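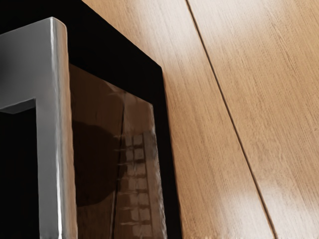
Planning a Robotics Lab Purchase
Handout 4: Simulate first, then buy
Intro to Service Automation, Pornstead Technical College

Bring this handout and your draft budget sheet to the next session. We'll be filling in the second half of the sheet together, so leave the right-hand column blank for now.

Where we are

Last time we wrote the task statement for the kitchen project: a robot opens an appliance door, puts something in, closes the door. It sounds like a small job, and I love it as a budgeting exercise because there is so much hiding in it! Door handles alone can eat a week of planning. A thick squared metal bar that stands off the door asks for one kind of gripper opening. A recessed pull asks for another. And you want to find that out before you sign anything.

So the big idea for this unit is the order of spending. Simulation time goes first, the gripper goes second, the arm goes third. Most first-time buyers do it backward (arm first, then whatever gripper fits the flange, then a simulator when things go wrong).

What a simulated kitchen can tell you

Reach. Put the arm base where you think the cart will stand and see if the hand gets to the handle with some bend left in the elbow. If it doesn't, you need a longer arm or a different cart, and those are very different lines on the sheet.

Clearance. Appliances sit right up against paneling and cabinets. A wrist camera that sticks out on the wrong side will hit wood halfway through the door swing. Check this before you order camera brackets.

Camera view. Close to a glass-fronted door, a camera gets reflections, glare and a lot of black. Rendered images of dark smoked glass with something pale reflected in it are great practice material. If your vision plan only works on matte white doors, budget for a second camera position or for more hours of tuning.

What it can't tell you

How hard the real door pulls. Buy or borrow a spring scale and measure it. Also how the finger pads wear, how loud the thing is, and whether the door seal sticks. Keep a line for "surprises on real hardware" and please don't make it zero.

Worked budget for the class project

All prices are the ones we use in this course. Yours will differ.

Gripper finger set, Plemberg, wide opening: 399
Spare pads and fasteners: 128
Bench mount and cart hardware, Haslinger: 800
Simulation software, Tukeo classroom seat: covered by the department
Arm: on loan for the term, so no purchase line, but add the return shipping to your own sheet

That makes 1,327 before shipping. Notice that the spares are close to a third of the price of the fingers. Students cut this line every term and I always put it back. Pads are cheap compared to a lab that sits idle for two weeks waiting on a parcel.

Lead times

Count backward from the first day you need the robot moving. Haslinger quotes 7 weeks on the mount, so that order goes out before the simulation work is finished. Is that a contradiction of everything I said above? A little! The mount is the same for every arm on our shortlist, so it's safe to order early. The fingers are not. Hold the Plemberg order until your reach and clearance checks are done -- and write down on the sheet which check released it.

Questions to ask a supplier

Can we get a CAD model before we order? (If yes, it goes straight into the simulator.)
What is the widest opening, measured at the pads and with the pads on?
Which parts wear out, and are they sold one at a time?
Who pays return freight if the flange pattern is wrong?
Does the quoted price include the cable?

That last one looks silly until you've been caught by it. I have, twice.

For next session

1. Pick one appliance at home. Measure the handle: thickness, length, and the gap behind it.
2. Measure the space from the door edge to the nearest wall or cabinet.
3. Put both on your sheet under "site data" and mark which budget lines they affect.
4. Write two sentences on what you would simulate first, and what result would make you change your order.

Ovens, dishwashers and microwaves are all fine. Fridges too, but check which side the hinge is on -- last term we had three sheets with the door opening into a wall.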